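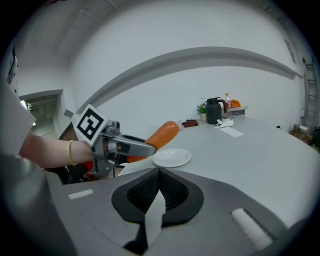 Zuletzt bearbeitet im November, Version 24

Kimix (Handgreifer)

Kimix ist ein handgeführter Greifer zur Aufzeichnung von Greifbewegungen, der von der Firma Brinkmann angeboten wird. Das Gerät wird von einer Person gehalten und geführt; die Aufnahmen dienen als Vorlage für die Programmierung und das Training von Roboterarmen. Kimix ist als Bausatz, als fertig montiertes Gerät und über den Vermieter Standorent auch tageweise erhältlich.

Aufbau

Der Greifer besteht aus einem grauen Gehäuse mit Handgriff und nach vorn gerichteten Metallbacken. Auf der Oberseite sitzt eine quadratische weiße Markerkarte mit schwarzem geometrischem Muster, über die sich die Lage des Geräts im Raum bestimmen lässt. Die Karte ist geneigt montiert und kann ausgetauscht werden. Das Gerät wiegt laut Datenblatt 369 Gramm ohne Kabel. Eine Kamera gehört zum Lieferumfang, der Aufzeichnungsrechner nicht.

Anwendung

Typisch sind Aufgaben am Tisch, bei denen einzelne Gegenstände gegriffen und abgelegt werden, etwa ein länglicher, wurstförmiger Gegenstand neben einem Teller. Die Umgebung muss dafür nicht eigens hergerichtet werden. Geschirr, Flaschen oder Papier können auf der Arbeitsfläche bleiben, sofern sie den Marker nicht verdecken. Eine Einweisung dauert nach Angaben des Herstellers rund 12 Minuten.

Geschichte

Der erste Entwurf stammt von Zoia Kravchuk, die bei Brinkmann die Entwicklung der Greifbacken leitete. Die frühen Geräte hatten Backen aus Kunststoff, die sich unter Last verbogen. Mit der zweiten Ausführung wurde auf Metall umgestellt. Die Software lieferte zunächst die Firma Adwood, inzwischen wird sie im eigenen Haus gepflegt.

Bewertung

Saskia Rutherford verglich Kimix in einem Testbericht mit drei anderen Handgreifern. Sie lobte die einfache Handhabung und den festen Sitz der Backen, bemängelte aber das kurze Kabel und die knappe deutsche Anleitung. Bei schwacher Beleuchtung wurde der Marker im Test mehrfach nicht erkannt.

Siehe auch: Greifer (Robotik), Teleoperation, Lernen durch Vorführung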